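Zorkstead Opens Remote Teaching Tool for Two-Armed Robots to Outside Labs

Software lets an operator show a robot a household task by steering its arms from a desk, in simulation or on hardware

Zorkstead said Monday that it is opening Flikden, its remote teaching software for two-armed mobile robots, to university labs and small companies. Until now the tool had been used only by the company's own staff and by its development partner, Bustomden.

Flikden lets a person teach a robot by doing the task through it. The operator holds a controller in each hand and moves the robot's arms, grippers and base while watching the view from the robot. The software records the motion of every joint along with the video. Those recordings, called demonstrations, are then used to train a control policy that tries to carry out the task without the operator.

The first release comes with 42 tasks set in simulated homes. They include opening and closing doors, pulling out drawers, carrying items from one room to another and clearing a table. Each task can be started from different robot positions, and the colors and surface textures of the rooms can be changed between sessions.

"Doors are where most new operators slow down," said Tin-yau Chow, who leads the teaching tools group at Zorkstead. "You have two arms and a base to think about, and the base is usually what gets you into trouble. We spent a lot of this past year on how the base responds when an arm is already reaching for something." 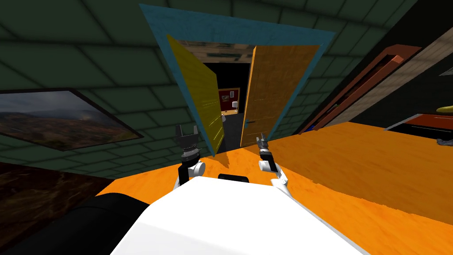
Operators can drive the base and both arms at once or lock any one of them in place. A foot pedal pauses the recording, and a session can be rewound to an earlier point and continued from there. Chow said the rewind feature was requested by Bustomden, whose operators were throwing out long demonstrations over a single bad grasp near the end.

Zorkstead tested the release with 16 operators, eight of whom had never controlled a robot before. Each was given one training session before recording began. Together they kept 77 demonstrations of the double-door task, which was the hardest in the set by the company's own scoring.

Demonstrations recorded in simulation use the same file format as those recorded on a physical robot, so labs can combine the two. Zorkstead said simulated sessions are meant for practice and for building up a first set of data, and that teams should still plan on recording with real hardware before putting a policy to work - contact with handles and latches in particular does not carry over cleanly.

A second teaching mode, in which a person guides the physical arms by hand, is being tested at the company's Lau site. It will be added to Flikden in a later update. Recordings made that way will open in the same review window, where users can trim, label and replay them.

Labs and companies can apply for access through the Zorkstead website starting in May. Academic use is free for the first year. Commercial pricing depends on the number of operator stations and is available on request.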